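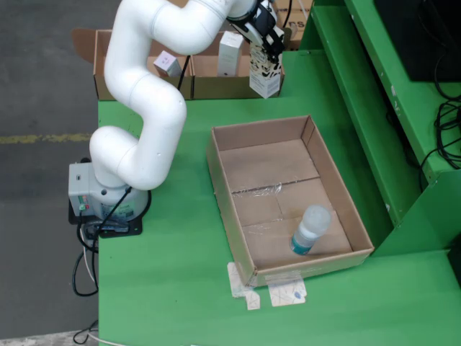 Mivora Fulfillment Services
Automated Sorting Cell Inspection Checklist, with Comments
Site: Dritalar Distribution Center
Inspection date: Nov 10, 2022
Inspector: Grethe Hviid, Workplace Safety
Cell lead: Wenjie Zou, Returns and Small Parcels

Ratings: S = satisfactory. C = satisfactory with comment. A = action required. N/A = does not apply.

Scope
This inspection covers the robot sorting cell in the returns area, the floor next to it, and the duties of employees assigned to it. Conveyor lines and the dock are inspected separately. Section 4 is new and was added at the request of the cell lead after the change in staffing on second shift.

Section 1. Robot and mounting

1.1 Mounting plate secure, no movement at base: S
1.2 Indicator lights on control base working and readable from operator position: C
The lights can be read when standing at the front of the base. An employee restocking from the shelving side has to walk around the table to check them. Two employees told the inspector that they judge the state of the arm by whether it is moving. This is not an accepted method. An arm that is holding position may resume travel at any time. See action 1.
1.3 Gripper jaws clean, pads not worn: S
1.4 Gripper holds load on emergency stop: S
Tested with a loaded carton at low and normal speed.
1.5 Cable along upper arm fastened and free of rubbing: S
1.6 Speed limit setting matches posted value: S
1.7 Change log for arm program up to date: A
The last program change was not initialed. The cell lead was able to identify who made it and when, but the log must show this without anyone having to be asked. See action 2.

Section 2. Table and work surface

2.1 Table stable, surface free of damage: S
2.2 Sorting tray in marked position: C
The tray was in position. Its marks on the table are worn and should be renewed at the next scheduled cleaning.
2.3 Receiving boxes in correct order and open: S
2.4 Box flaps folded outward, clear of arm path: C
Flaps on reused boxes tend to spring back. Operators push them down by hand between cycles, and on one occasion during the inspection an operator did so while the arm was in motion. The operator was spoken to at the time and no further step is planned. Flaps are to be taped down or removed before the box is placed. Reused boxes that will not hold their shape go to baling.
2.5 Loose paper and packing material removed from surface: A
Paper left on the table can shift under the tray and change its height. Clearing the surface was formerly part of the hand sorter's routine and was not carried over when the job was rewritten. It is now assigned to the cell operator at the start of each shift and after each break. See action 3.
2.6 Bottles and other items that roll are presented one at a time: S
2.7 Items over the weight limit removed before tray is loaded: S

Section 3. Floor, cables and access

3.1 Floor markings visible: A
The yellow line is faded. Repainting was requested under the previous inspection and has not been scheduled. Because the line tells employees from other departments where to stop, it is to be treated as a safety marking and not as general upkeep. See action 4.
3.2 Cables off the floor or covered: A
Cables below the table and at the floor edge are to be gathered and covered. The monitor cables on the shelving are to be tied back so that they cannot be caught by a passing cart. See action 5.
3.3 Monitor mounted securely and in view of operator: S
3.4 Emergency stop reachable from both sides: S
3.5 Shelving loaded within posted limits: S
3.6 Aisle to first aid station clear: S

Section 4. Staffing, duties and workload

4.1 Written job description matches work performed: A
The cell was planned for one operator per shift, replacing hand sorting at this station. The job description lists loading the tray, clearing faults and changing full boxes. In practice the operator also flattens empty cartons, rejects damaged goods and answers questions from the returns desk. These duties take the operator away from the cell while it is running. The description is to be revised with the operators present. See action 6.

4.2 Employees trained and signed off before working alone: S
All current operators have completed the Chaturvedi module and the supervised hours.

4.3 Lifting and reaching: C
Repeated reaching across the table has been reduced, and operators reported less shoulder strain than under hand sorting. Bending has increased, as trays are filled from low pallets. A lift table would correct this. One is on site in the packing area and should be tried at the cell before any purchase is considered.

4.4 Pace of work: C
On the shift reviewed, the cell handled 1,076 items, with 189 set aside for hand sorting. The set-aside items were mainly soft bags and crushed cartons. They go to the remaining hand station, where one employee now receives all of the awkward goods and few of the easy ones. The hourly target for that station was set when the mix was even. It should not be applied in its present form. The inspector has asked Operations for a revised figure by December.

4.5 Job rotation in place: C
Rotation between the cell and the hand station is offered but not required. Employees with longer service generally prefer the hand station and have asked not to be moved. The cell lead supports this where the station is properly staffed.

4.6 Use of cell data: S
Cycle counts from the Bilumel screen are used for maintenance and planning. They are not used for individual review. Notice to this effect is posted at the time clock.

4.7 Employees know how to stop the cell and may do so without approval: S
Every employee asked gave the correct answer.

Actions

1. Install second status light facing shelving side. Maintenance.
2. Initial open log entry and review log weekly. W. Zou.
3. Add surface clearing to shift start card. W. Zou.
4. Repaint floor line. Facilities.
5. Cover and tie back cables. Maintenance. To be completed before next shift.
6. Revise job description with operators. W. Zou and Human Resources.

The cell may remain in service while these actions are open, with the exception of action 5, which must be signed off first.

Signed: G. Hviid
Received: W. Zou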